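Intro to Robotics and Automation
Handout 6: Notes on the Bundar open day

Read these notes before the lab session. If you missed the visit on October 4, 2018, they cover what you need for the written assignment. If you went, check them against your own notes and bring any corrections.

The site

Bundar has its test floor on the Trernthorpe campus. The larger rooms are used for pallet handling and were closed to visitors. We were shown two stations, each for 20 minutes, with questions at the end.

Station 1: bin sorting

This was a fixed arm over a conveyor, running the Kavmont controller we looked at in week 3. The parts always arrive in the same tray, so the program is short. Most of the engineering is in the tray. Remember this when we get to the section on fixtures.

Station 2: table cleanup

The second station deals with household objects. The task is to clear a small piece of debris from a tabletop using an ordinary dustpan and hand brush. The staff call it the Baptista task, after the project that pays for it. The objects are set out on the table, and the arm works with a plain two-finger gripper. No special tools are fitted.

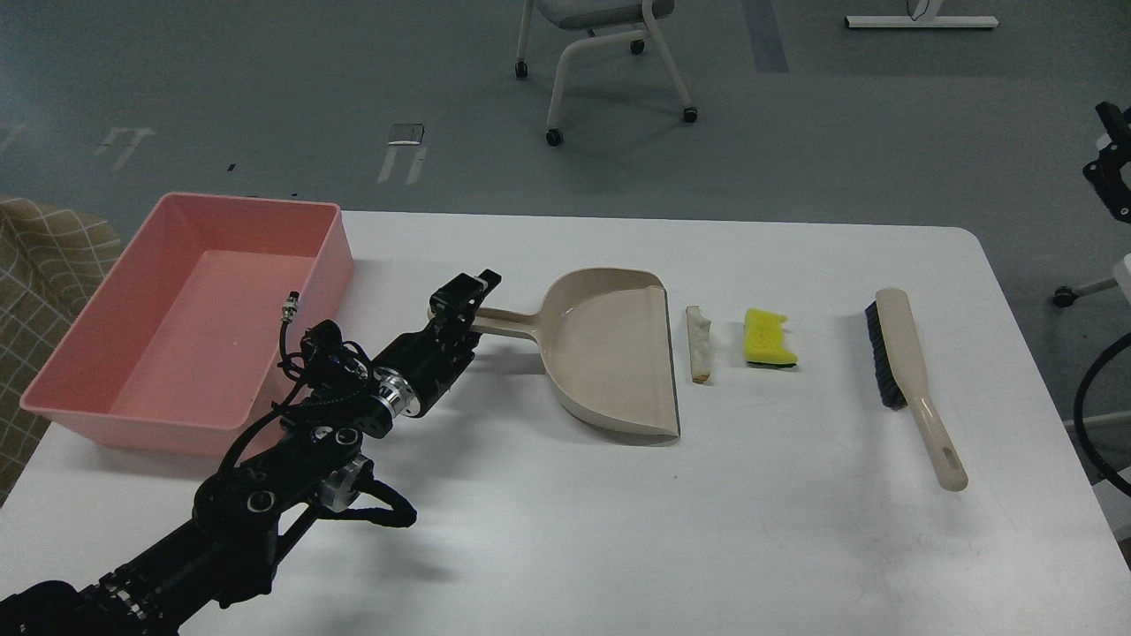
Photo: Bundar open day, Station 2. Used with permission.

Note where the dustpan sits compared with the scrap. The front lip already faces it, so the pan needs little turning. The brush is on the far side of both the scrap and the sponge. A planner has to decide whether to move the sponge first or find a path past it. There is also a pink tub at the other end of the table, partly over the edge, and the arm has to work close to it.

Points from the talk

Grasping a handle is treated as a separate problem from using the tool. A grip that is good enough to lift a dustpan may let it twist when the lip is pressed against the table.

Contact is hard to judge from camera images alone. The lip has to stay flat on the surface, and a small gap lets the debris slide under.

The staff had logged 1537 attempts at the task by the day of our visit. They keep the failed ones and label them by the step where the failure began.

Arm speed is capped at 70 percent during visits.

Assignment

Write 200 words comparing the two stations. Say what is fixed in advance at each one and what the robot has to work out for itself. Add a simple sketch of Station 2 with the order of moves you would choose. Hand it in at the first lab in November.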